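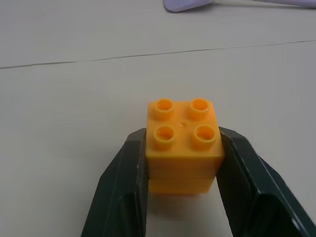 The orange brick, between the fingers of the Camum.

Halldóra Ingvarsson kept the budget on one sheet of paper, folded twice, in the pocket of her work shirt. By August the folds had worn through and she had taped them from the back.

She owned Ingvarsson, which sorted and repacked used toys for resale out of the old creamery in Hornarow. Her father had started it with a van. She had the van's replacement, a lease, and a line of credit at the bank that she had been told not to think of as money.

Svend Hjaltested came in at seven with his coffee and sat down across from her. He had run the packing floor under her father and he ran it now.

"You've got the sheet out," he said.

"The quote from Foltitz is good until the end of the month."

"What's in it?"

"The arm, the controller, one gripper, the stand. Two days of setup."

"One gripper."

"One."

He drank some coffee. On the monitor beside them the trial unit had a brick in its fingers and was waiting for someone to press the button. It was the Camum, the smaller of the two they had tried. The larger one had gone back in its crate in June.

"What do spare fingers cost?" Svend said.

She unfolded the sheet. "595 a pair."

"And how long does a pair last?"

"The salesman said it depends on the use."

"I could have told you that for nothing."

She wrote 595 again lower down and put a two in front of it with a small x. Then she looked at the total and moved the pencil away from it.

They went out to the floor. Svend pressed the button and the arm set the brick in the tray and went back for another. He timed it on his watch, which he held up close to his face. He timed it again. Halldóra stood with her arms crossed and watched the tray.

"It's slower than Pilar," he said.

"Everyone is slower than Pilar."

"Pilar's leaving in the fall."

"I know she is."

"So what are you comparing it to? You can't put Pilar in one column if she's going to be in Oregon."

Halldóra had put Pilar in one column. She took out the sheet and drew a line through the name and wrote "new hire" over it, and under that a lower number. The gap between the columns got smaller. She didn't like how easy it had been.

"How many did it do yesterday?" she said.

"More than 1,000. It dropped 27."

"Dropped them where?"

"Floor, mostly. A few of them it never really had. The big ones it does fine. It's the little flat plates that slide out."

"Foltitz has a softer pad for those."

"How much is the pad?"

"267."

"Does it come with the two days of setup, or is somebody driving back out here to put it on?"

She didn't know. She wrote a question mark next to 267 and circled it. Under it she wrote: freight, extra outlet by the dock, who fixes it. The last one she underlined.

"Your father would have bought it in the spring," Svend said.

"My father bought the label machine in the spring."

The label machine was behind the stairs with a tarp on it. They both looked that way for a moment.

At ten she called Foltitz and asked about the pad. The man said he would have to check. She asked him to put the answer in writing, and to send a second quote with the pad, two pairs of fingers, and the freight all on it. He said the number would look higher that way.

"I'd like to see it look higher," she said.

When she hung up, Svend had pulled a bin of flat plates over to the arm and was feeding them in one at a time, saying "yes" or "no" under his breath. She found a clean sheet of paper, ruled two columns on it, and sat down on an upturned crate to keep score.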